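Ticket 703 -- Visitor demo, conveyor to bin cell
Site: Ellmont
Opened: 1/10/20
Status: Open, waiting on Idora
Priority: Normal (Idora asked for Low, I put it back)

What was asked for

Skoltow are thinking of buying two of these cells and wanted someone who wasn't on the sales list to go to the Idora open day at Ellmont and log the demo as if it were a support job. That was me. I have done enough open days to know that the cube always goes in the bin when the kettle is on and the visitors are standing in the right place, so I asked to stay on after the main group had gone for lunch. Wing-yan Pan, who runs the cell for Idora, was decent about it and said I could stand where I liked outside the tape on the floor.

The claim on the flyer is that the arm will pick soft goods off a conveyor and put them in a bin "without set-up". I wanted to know what without set-up meant. As far as I can tell it means that the set-up had been done in September.

Log

Step 1. Asked for the demo to be run with nothing changed from the morning. Wing-yan agreed. She restarted the program from the panel and the first attempt threw a "target not confirmed" message before the arm had done anything. She cleared it and said it was the lighting. I wrote down "lighting" and a question mark.

Step 2. Asked for the gripper view to be put on the big monitor, as the morning group had only been shown the slides. This took a while and a different cable. The yellow cube was on the green belt, a chunk gone from one side of it, and the fingers were wide open and well short of it. The bin had its white foam pad in the bottom. I asked whether the pad was part of the product. "It's for the demo," Wing-yan said. Our bins at Skoltow don't have pads. 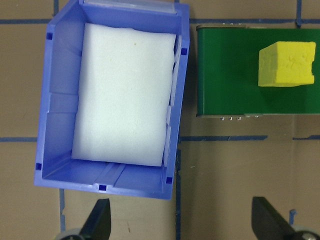

Step 3. Asked what the blue tape was for. I was told it helps people put things back in the same place between runs. Fair enough, but that's set-up in my book. I asked if the bin could be moved half a square over. It could, she said, but then the position would want teaching again, and that wasn't on today's plan. Noted as not tested.

Step 4. Timed the restart after the "target not confirmed" message. Claimed figure on the handout: 7 seconds. By my watch the second restart took a good deal longer, but part of that was Wing-yan answering a visitor who had wandered back in for his coat, so I haven't put a number against it. It needs doing again with the door shut.

Step 5. Asked for the pick and place to be watched from the side, with me at the bench end by the bin. I'll give them this one. The right-hand gripper had the yellow block between its fingers, low down in the bin near the front wall, and there was no squashing that I could see from where I stood. The purple cube was still on the belt. The other arm was over the left part of the belt with its fingers open, and I never got a straight answer on what tells one arm to keep clear of the other. "They know," is what I was told. I would like that in writing from whoever wrote the software.
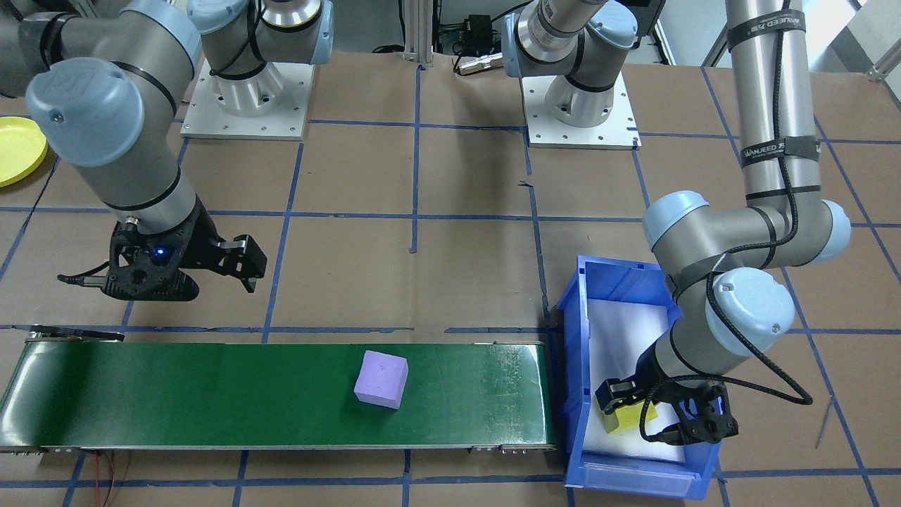
Tharushi Sivakumar

Reply from Skoltow, added to ticket by Khamphan desk

Thanks for this. Could you say plainly whether you think it works? The directors have only seen the flyer and the video.

Reply, T. Sivakumar

It can hold a foam block in a bin. I've seen that with my own eyes and I don't dispute it. Whether it works for Skoltow is a different matter. You pack 180 cartons a shift and none of them are made of foam. I asked three times if I could put one of your cartons on the belt (I had brought one in my bag) and each time it was "after lunch". After lunch the cell was switched off for a talk.

I'd also not lean on the video. It is cut between the pick and the place, and those are the bits where I'd expect trouble.

Still open with Idora

-- What sets off "target not confirmed". If it's lighting, what lighting does the cell need, and who pays for it.
-- Written answer on how the two arms keep out of each other's way.
-- Bin moved and position taught again, with one of us watching the clock.
-- Same run, no pad in the bin.
-- One Skoltow carton, full weight, on the belt.

Reply from Wing-yan Pan, Idora

Happy to do the bin move and the carton. Please send the carton weight and outside sizes first so we can check the gripper opening. The pad can come out, no problem. The error on the first run is being looked at and I'd rather not guess. I'll ask the software side for the note on the two arms -- it exists, but it is written for us and will need tidying.

Reply, T. Sivakumar

Untidied is fine. Carton sizes to follow from Khamphan. Please leave this ticket open until the carton has been run.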